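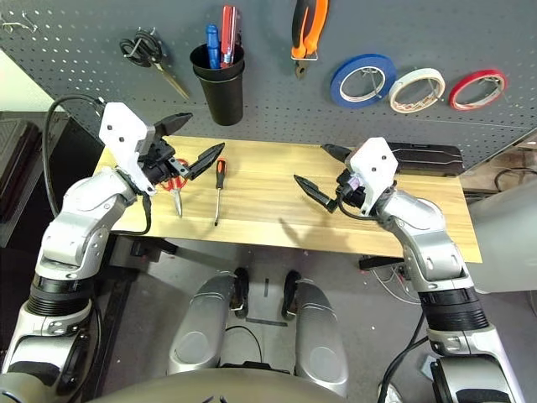

4.2 Slot state and the wrist-view gate

The planner in Urnard does not store the pose of a tool between tasks. It stores a slot table: for each hook or cup on the board, the tool class expected there, the class last seen there, and a confidence that decays with time. A tool that is on the bench has an entry in a second table, keyed by class, with a pose in the bench frame. A return task is a move of one entry from the second table to the first.

Both tables are written by Zurau, the perception node, which reads the head camera and the two wrist cameras. The head camera has the whole board in view for most arm postures and is the only source allowed to create an entry. The wrist cameras may refine the pose of an entry that exists. Early versions let all three streams create entries, and the usual fault was a duplicate: one tool listed twice, with the second pose taken from a wrist image in which the handle color had spread into the background.

Occlusion by the arms is handled separately. Before each update the node projects the arm links and gripper housings into the head view and marks every slot and bench cell they cover. A covered cell keeps its last value and its confidence is held constant. Without this step, a tool lying beneath an open gripper was deleted from the bench table as soon as the fingers passed over it, and the planner then dropped the return task.

Figure 2. Head-camera view of the bench and board. The pliers with orange-and-black handles are on the table, beside the fingers of the right gripper. The blue, white and red tape rolls hang on the board.
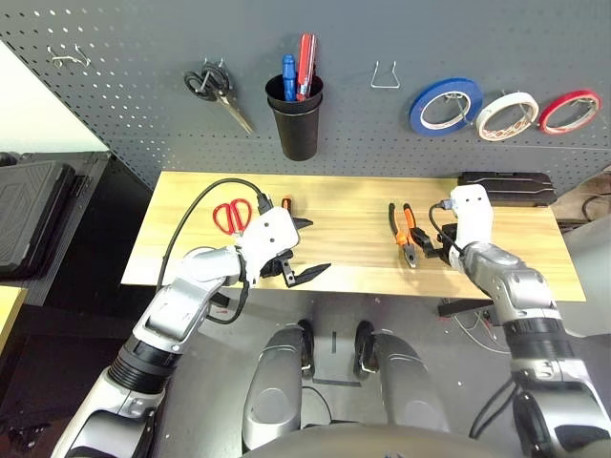 Henrike Vasko
Research engineer, perception and control

The gate on the wrist streams uses joint velocity first and image content second. If the camera speed computed from the joint encoders is above a set limit, the frame is discarded before detection. Frames that pass are scored for sharpness inside a fixed mask that leaves out the fingers and the palm. The mask matters. The gripper moves with the camera and stays sharp at any arm speed, so a score taken over the whole image rates a badly smeared frame as usable.
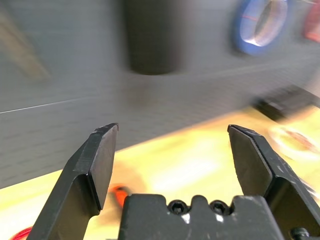

The mask was drawn once per gripper and stored with the camera calibration. It covers the fingers over their full range of travel, which costs some usable area when they are nearly closed. We tried a mask computed from the finger position and kept the fixed one, as the computed mask lagged the image during fast closing.

The sharpness limit was set on 4,000 wrist frames recorded during return tasks, of which 900 were labeled by hand as usable or not. After a discarded frame the node waits 200 ms before it requests another from the same camera. If no frame has passed after 2 s, it asks the planner for a dwell, and the planner inserts a stop at the next waypoint where both arms are clear of the board. Dwell requests are logged with the joint state so that they can be replayed in Jimorton, the offline tool described in Section 5.

One case remains open. When the arm is still and a cable sways across the wrist view, the velocity test passes and the sharpness score varies from frame to frame. The node then alternates between accepting and rejecting. The slot table is unaffected, but the refined pose can be several frames old when the grasp is planned.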